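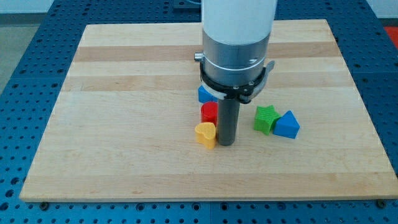

Neelam Upadhyay
Electronic Resources Librarian

Speaker notes, staff training session, 2023-02-07

Thanks for coming. I have 13 minutes, then questions.

Start with what changed. In November we moved our newspaper backfiles from Meltora to the Natari platform. The titles are the same. The search screen and the links are different.

Old links. Meltora links in course guides no longer work. Jana Harms has a list of the affected guides. If yours is on it, replace the link with the one in the catalog record. Don't copy from the browser bar, as that address expires with the session.

Searching. Natari searches full text by default. For a known article, switch to the title field first. Scanned text from older papers has errors, so try a second spelling for names and places.

Show the search for "Hoekstra" here, then narrow by decade.

Off-campus access. Users sign in once through the library page. Two people can view the same issue at the same time with no problem. Downloads are by page or by article, no whole issues.

Problems go to Amado Dizon. Include the title, the issue date and the error message.

Pause for questions. Janelle Salazar follows with interlibrary loan.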